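Teaching by hand, and what it leaves out

There is a sentence I have now heard in two different companies, said in the same cheerful tone both times: you don't program the robot any more, you just show it. I have spent enough years in packing and kitting to be wary of the word "just".

The idea is easy to like. A person picks up a hand-held gripper with a camera on it, does the job with that instead of with fingers, and the recording goes off to train a machine. Or the person sits at a desk and steers an arm from there. Either way the knowledge is supposed to pass from the worker to the robot without an engineer writing it all down. At Zallen, where I was asked to advise last January, they had collected 763 recordings of the same small handling job and were rather proud of the figure.

I asked who had made them. Mostly Tipene Brunton, it seemed, with some help from Heidrun Gasser. Two people, then, and one of them left-handed. Whatever the machine learned about handling, it learned from them, on their good mornings and their tired afternoons, and the recordings from four o'clock are in there with the ones from nine.

My first doubt is about the tool. Nobody who does this work for a living does it with a pincer. We tilt a thing, feel it slip a little, catch it with the heel of the hand and carry on talking. Put a gripper in that same hand and most of it goes. Tipene told me he needed almost 15 minutes before he stopped fumbling, and then he noticed he had begun to move like the machine he was meant to be teaching. I don't know what you call that, but I wouldn't call it passing on a skill.

Steering from a desk is worse, to my mind. Canan Güneş, who tried both for Hubmann, said it was like buttering bread through a letterbox.

My second doubt is about who gets the credit. A good demonstrator knows when to throw a take away, when to slow down and when a grip that worked was only lucky. That is judgement, and it is being paid at the rate for moving baskets. 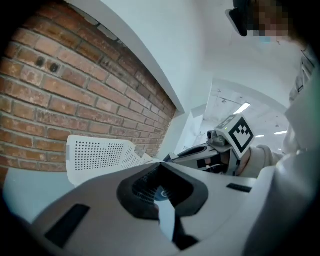
Does a robot shown a job by hand understand what the job is for?

It copies the movements that went with the result, and so far I have seen little to suggest it knows why any of them were made.

Supporters will say that more recordings cure this. Perhaps 900 would do what 763 didn't. I would sooner see them made by ten people of different heights and habits, with the failures kept and labelled, and the people asked afterwards what they were thinking when they changed their grip. Zallen had no place on its forms for that last part. When I suggested one, I was told it would slow things down, and I'm sure it would.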